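Responsible government, if the Premier's office feels like it

Every few years somebody publishes a book telling us the Westminster system is in rude health, and Archie Yule has now taken his turn. The Quiet Chamber runs to 21 chapters, and its case is that cabinet government in the states works much as Bagehot would have wanted: ministers argue, the cabinet decides, the Parliament holds the lot of them to account. I read all of it over a wet long weekend and I remain unpersuaded.

Yule is a good writer and a patient one. He has been through 3,946 pages of released cabinet papers and he quotes them generously. The trouble is what he takes them to prove. A minute recording that ministers "discussed and agreed" tells us that somebody typed those words. Anyone who has worked near a Premier's office knows how often the agreeing was done on the phone the night before — usually between the Premier, a chief of staff and whichever minister could be bullied first.

He is stronger on upper houses. The chapter on committee inquiries is the best thing in the book, and he's right that a hostile Legislative Council can make a lazy minister's life miserable. But he counts an inquiry as a success if the government tables a response. I went back over 4 of his favourites. In 3 of them the response "notes" every recommendation that would have cost the executive anything. Noted is where recommendations go to be buried.

Naveed Kiani's review in the last issue of Clerkance was kinder than this one. He argued that informal power has always sat at the centre and that Yule is simply describing the visible part. Fair enough, but then the subtitle should have said so. You can't promise readers "how we are really governed" and then leave out ministerial advisers, who get six paragraphs and a footnote.

Nor does he have much to say about delegated legislation, where most of the rules that touch ordinary people are now made. Saqib Afridi has been banging on about this for years and doesn't rate a mention in the index.

Worth borrowing, then, and skip to chapter nine. Kgomotso Makhubela is leading the discussion on Thursday at 7 pm and has promised to defend the book, so come and argue with one of us. Copies are at the desk. 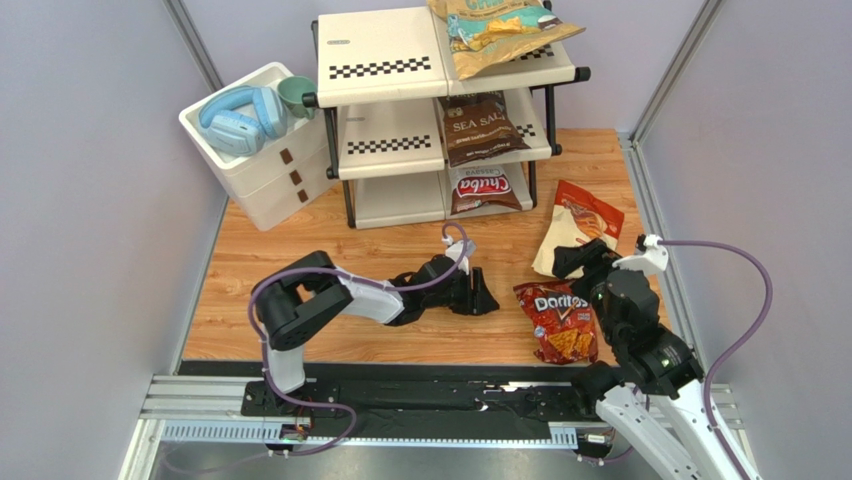
Three-tier shelf rack on a wood-grain surface.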